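Unit 5: Inspecting Sheet Pile Walls

Notes for the second-year course in Waterfront Structures

A sheet pile wall is a row of interlocked steel sections driven into the bed to hold back soil. Most of the quay walls on the Tultthorpe canal are of this type. They lose steel over time, and the owner needs to know how much is left and where.

5.1 Where the steel goes

Corrosion is not even over the height of a wall. Expect the worst loss in the splash zone and just below low water. Steel buried in the bed usually loses very little. In fresh water the rates are lower than in salt water, but check for local attack near outfalls and old welds.

5.2 Measuring thickness

Thickness is read with an ultrasonic gauge. Clean each spot to bare metal first – growth and loose scale give false readings. Take three readings per spot and record all of them. Measure the outer pan, the web and the inner pan separately.

For the Modley quay the wall is 121 m long. Stations are set out every 800 mm along the cap, and a full set of readings is taken at every tenth station. Stations in between get a visual check only.

5.3 Interlocks

Run a hand or probe down each interlock. Look for gaps, and for soil washing through. A hollow behind the wall often shows first as a dip in the paving, so walk the quay before anyone goes in the water.

5.4 Handouts and reading

Kirnolia survey sheets (blank)
Vanhove quay report, chapters 2 and 4
Tide and water level table for Tultthorpe

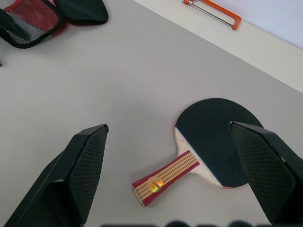
5.5 Exercise

Use the Vanhove readings to work out the remaining thickness at each level. Plot loss against depth and mark low water on the plot. State which level governs the bending check and which governs the repair.

Hand in one page of text and one plot. The exercise counts for 100 points. Show your units.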